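Wood Boards and the Water They Hold

Bamboo is a grass, but a cutting board made from it behaves much like one made from maple. Strips are glued side by side under pressure, and every strip gains or loses moisture with the air in the room. Most of that movement runs across the strips. Almost none runs along them.

Workshops in Zulgate and Brusitz dry their stock to 8 percent moisture before gluing. A kitchen held at 40 percent relative humidity keeps a board close to that level. In May, when heating goes off and windows open, the figure climbs and the board widens slightly. A board left flat on stone takes up moisture unevenly - the top face dries, the bottom does not - and the result is a cup.

The Skurna workshop recommends standing a washed board on its long edge for about 30 minutes before it is laid down. Mineral oil slows the exchange of moisture but does not stop it. Oil both faces and the end grain in the same session. Cooking oils turn sticky and should not be used.
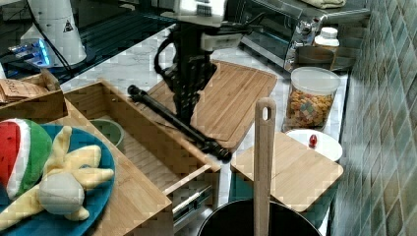

A large bamboo cutting board on a white marble countertop, strips running lengthwise.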